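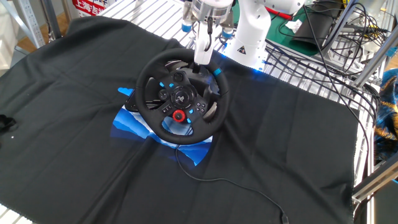

Volante de corrida sobre pano preto.

De: Ghizlane Gaber
Para: lista de revisão e composição
Assunto: Re: Atualização ortográfica da reedição Palacios - critérios

Caros,

Respondo por partes à mensagem do Benito, que cito abaixo só no que interessa.

> Benito Benítez escreveu na terça-feira:
> Estou com o primeiro volume da coleção Palacios aberto e não encontro
> critério escrito para três coisas: (a) os diálogos, que no original
> abrem ora com aspas, ora com travessão; (b) a grafia dos topônimos;
> (c) as notas do tradutor da segunda edição, que o escaneamento jogou
> no meio do corpo do texto. O Ryszard me disse que a Grokamby já
> recebeu a mancha definitiva. Se for isso, qualquer mudança de
> extensão nos diálogos mexe na paginação e eu preciso saber antes de
> continuar.

(a) Diálogos. Travessão em todos os volumes, com espaço depois. As aspas ficam para citação dentro de fala e para pensamento não pronunciado. O texto-base mistura os dois sistemas a partir do capítulo 20, provavelmente por troca de compositor na oficina, e não há sinal de intenção autoral. Quando a fala é interrompida por verbo de elocução, fechar a intercalação com travessão e manter a pontuação depois dele. O arquivo convertido traz hífen simples em muitos desses lugares. A substituição automática não é segura, pois pega também os compostos e as divisões silábicas de fim de linha que o escaneamento conservou. Fazer à mão, com busca.

(b) Topônimos. Manter a forma da primeira edição quando o lugar é imaginário e a forma atual quando é real. Nos casos duvidosos, deixar como está e marcar com comentário. O Filippos Deligiannis tem a lista dos casos já decididos e vai colocá-la na pasta comum. Peço que ninguém altere a lista diretamente - as sugestões vão para ele.

(c) Notas do tradutor. Saem do corpo e vão para o fim do volume, numeradas de forma contínua. Não são da autora e não podem ser lidas como texto dela. Onde a nota foi fundida à frase, cotejar com o exemplar impresso antes de cortar. No primeiro volume encontrei um parágrafo em que a conversão engoliu meia linha do original junto com a nota, na altura da posição 2747 do arquivo corrido.

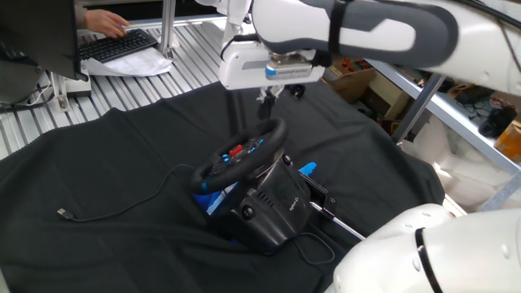

P: A mancha enviada à Grokamby é definitiva?
R: A largura é; o número de linhas por página ainda pode variar em uma, para mais ou para menos.

Quanto à paginação, portanto, a troca de aspas por travessão não preocupa. O que muda extensão é a saída das notas. No primeiro volume calculo que o miolo perca 2 páginas, que voltam no fim com as notas reunidas. O formato de bolso continua com 125 mm de largura e o papel não muda.

Outros pontos, que o Benito não levantou mas que vão aparecer:

Acentuação. Aplicar a norma vigente sem exceções, salvo nos versos em que a grafia antiga sustenta rima ou métrica. Nesses, conservar e anotar.

Trema. Cai, exceto em nomes próprios estrangeiros e derivados.

Vocabulário. Não modernizar. Recebi do revisor anterior um arquivo em que "algibeira" tinha virado "bolso" em toda parte, inclusive numa quadra rimada. Foi tudo revertido. Atualiza-se ortografia e, com parcimônia, pontuação; escolha de palavra é da autora.

Vírgula entre sujeito e verbo. Frequente no original. Retirar, a não ser em fala de personagem em que a pausa seja evidente.

Arquivos. Os volumes convertidos com o Vundix têm quebra de parágrafo falsa no fim de cada página impressa. Os da Sturkov não têm, mas perderam o itálico. Antes de começar um volume, vejam de qual dos dois ele veio; a indicação está na primeira linha do arquivo.

A Ghazal Esfahani fecha a folha de estilo em julho e até lá aceita objeções, de preferência com a passagem transcrita e o número do capítulo. Benito, pode seguir com o primeiro volume. Deixe as notas por último, que eu ainda tenho o impresso comigo e mando as páginas que faltam para o cotejo.

Ghizlane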